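Brornau Plunance Airband Receiver

Item code 3602
Listed by Natalia Figueroa
Page updated May 10, 2021

I've been selling airband radios for long enough to have favourites, and the Plunance is the one I take home with me. It's a handheld receiver for listening to aircraft and control towers, it fits in a coat pocket (a proper coat, mind, not a blazer) and it does very little else. You can't transmit on it. There's no app and no map with little yellow planes on it. You switch it on, pick a frequency and listen to people being terribly calm about crosswinds.

I started listening as a teenager at the end of a runway with a borrowed set that hissed like a kettle, so I'm fussy about hiss. The squelch on this one is a real knob on the top, next to the volume, and you can turn it with gloves on. Back it off until you hear noise, then creep it forward until the noise stops. If you go too far you'll lose the distant aircraft first, and you'll sit there thinking it's a quiet afternoon when it isn't!

What it covers

The whole civil airband, with both the older 25 kHz channel spacing and the newer 8.33 kHz spacing. That second one matters in Europe, where lots of units have moved over, and an old set from the attic may leave you with half a conversation. There are 950 memory slots, which is far more than I'll ever fill. I keep my local tower, approach and the weather broadcast in the first few and leave the rest blank. My colleague Anayeli Ibarra has hers sorted by country and is very smug about it.

Scanning is quick and you can lock out a channel that keeps butting in (the weather loop, usually) by holding down the Skip key. It comes back when you hold it down again, so don't panic if you've silenced the wrong one.

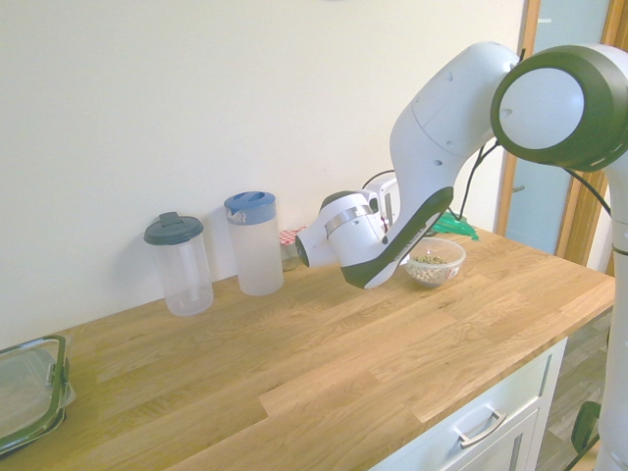 Reception indoors is the thing I get asked about most, and my answer is always to try the window before you buy a bigger aerial. Airband is more or less line of sight, so a set down low behind a thick wall hears the aircraft overhead and misses the ground side of the chat altogether. Mine lives in the kitchen, and if yours will too, a clear run of light wooden worktop like the one in the photo is a perfectly good home for it, with the aerial upright and a bit of distance from the microwave. Plug-in chargers and LED strips are the other noisy neighbours. Turn them off one at a time and you'll soon hear which one is the culprit.

The aerial

You get the short rubber one in the box. It's fine at the airfield fence and so-so in a house. The socket is a standard BNC, so almost any airband aerial will go on, and I'd point you at the Grideck telescopic, which we also stock. Fold it down before you put the radio in a bag. I've bent two and I have only myself to blame.

Battery and charging

It runs on a rechargeable pack that clips on the back, and there's an empty tray for ordinary AA cells too. The tray is what I use for air shows. A day of scanning with the backlight on will flatten the pack, so set the light to five seconds in the menu and you'll get through to the last display.

Things I don't love

The belt clip is stiff. The beep on every key press is on when it arrives, and it's LOUD (Menu, then Tone, then Off). The printed guide is tiny, so Faustino Cortés in our shop has written a larger one and we put it in with every order. He's also done a page on what the phrases mean, which is handy if you've never heard a readback before.

In the box

Receiver, rubber aerial, rechargeable pack, AA tray, mains charger, belt clip, wrist strap, maker's guide, Faustino's guide.

Guarantee and returns

The guarantee is 2 years from the maker, and repairs go through our bench at Cisneros, where Consuelo Nava looks after them. If you've changed your mind, send it back unmarked with everything in the box and we'll refund it. Do check the rules where you live before you order, as some countries allow anyone to listen and others, the UK included, don't.

Also in this range: Grideck telescopic aerial, spare pack, soft case, earpiece with coiled lead.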